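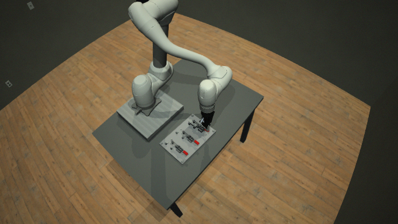 *Last changed: February 15, 2020, by Chunhua Lei*

These notes are for people who drill small wooden parts at home and want each part to come out the same. I use toggle clamps on a flat plate, but the same steps are good for a plain board.

## Prepare the plate

Wipe the plate and lay a straight ruler across it. If you see light under the ruler, choose another plate. Mark the places of the clamps with a pencil, then put the part on the marks and check that your drill can reach every hole.

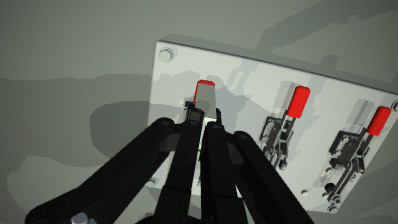

*Toggle clamps in a row, red handles up.*

Screw the clamps down by hand first. Close each one over a piece of scrap – it should need a firm push, but your thumb should not hurt. Turn the rubber tip a little until this is so.
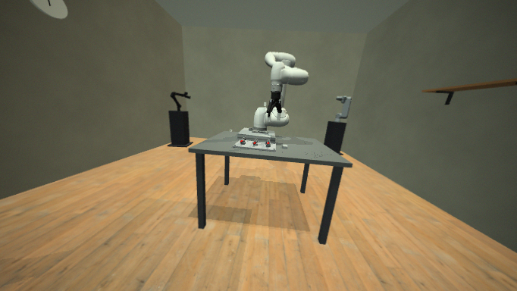

## Drill a test part

1. Put a scrap part against the stop and close the clamps.
2. Try to move it with two fingers.
3. Drill slowly, and lift the drill often to clear the chips.

Compare the scrap with your drawing before you take good wood. If a hole is off to one side, loosen the stop, 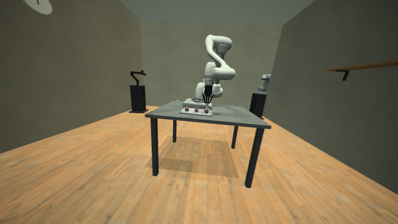
move it by a very small amount and drill again in new scrap. I needed 3 tries last November. When the hole is right, tighten the stop and draw a line along it with a sharp pencil.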